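Ganinness Radio Names Dayana Trujillo Morning News Editor

Ganinness Radio has appointed Dayana Trujillo as editor of its morning news program. She takes up the post on 7th October and will lead a staff of 20 in the Wusau newsroom.

Trujillo joined the station as a reporter on local courts and schools, after several years at a weekly newspaper in Trirnholm. She has produced the evening bulletin since May and filed 144 reports for the network before moving to the editing desk.
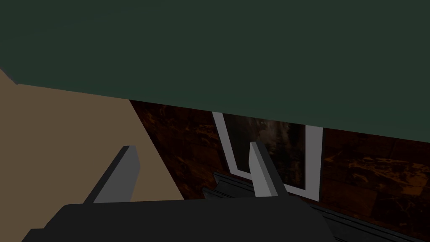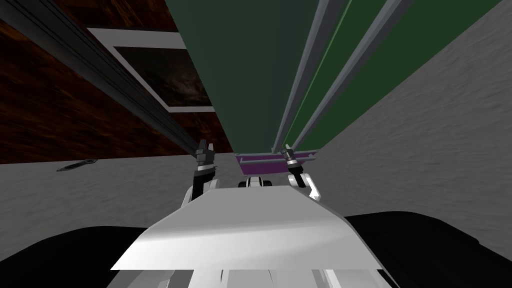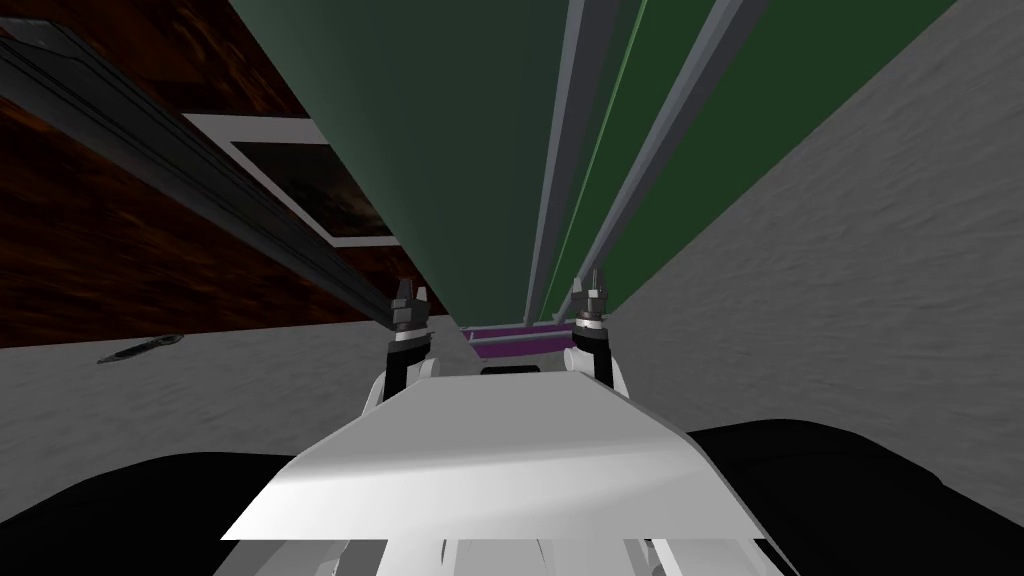 Carter Fortin said the program had needed an editor who knew the smaller towns, and that he expected more reporting from outside Wusau under the new arrangement.

The position was advertised within the company and to outside candidates, and drew 41 applications. Trujillo replaces Hermenegildo Bermúdez, who is moving to the station's documentary unit. The evening bulletin will be produced by Karla Sandoval until a permanent appointment is made. Broadcast times are unchanged.

Last updated: 4:20 p.m.

Recent items
Ocampo transmitter returns to full power
Station extends weekend news hours
Applications open for newsroom trainees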